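4. Sewing the text block

Before you start: the Atley kit contains enough thread for one book and one mistake. If you plan on making two mistakes, buy more thread.

1. Stack the folded sections in reading order, spines to the left. Check the page numbers now. The first Gevdale printing of the play went out with Act Four ahead of Act Three, and reviewers called it a bold reading.

2. Clamp the stack between the boards with 4 mm of spine showing.

3. Mark the sewing stations with the card template. Pencil only - ink creeps.

4. Cut around 200 cm of thread and wax it. Longer thread saves no time. It spends that time in a knot. 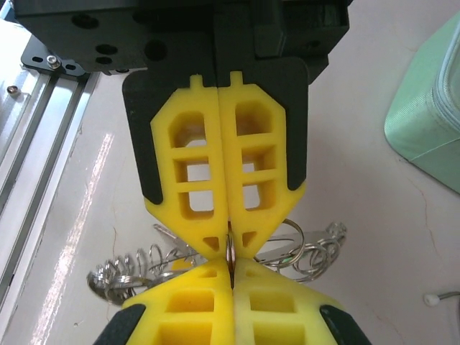
5. Saw a shallow groove at each mark, just deep enough to reach the innermost fold.

CAUTION: The saw doesn't know where the fold ends and Shakespeare begins. Two light strokes, then look.

6. Sew from the last section to the first, pulling the thread along the spine and never straight out toward you. Pulling outward tears the paper.

7. Link each new section to the one under it with a kettle stitch. Anel Oosthuizen's diagram on the back of the template shows the loop. Turn it upside down if you are left-handed, and possibly if you aren't.

Note: Templates stamped 1348 fit the Curkdale paper size. Those stamped 1489 fit Mtshali sheets, which are taller.

8. Tie off, leave a short tail, and go on to Section 5, Gluing. Put on an old shirt first.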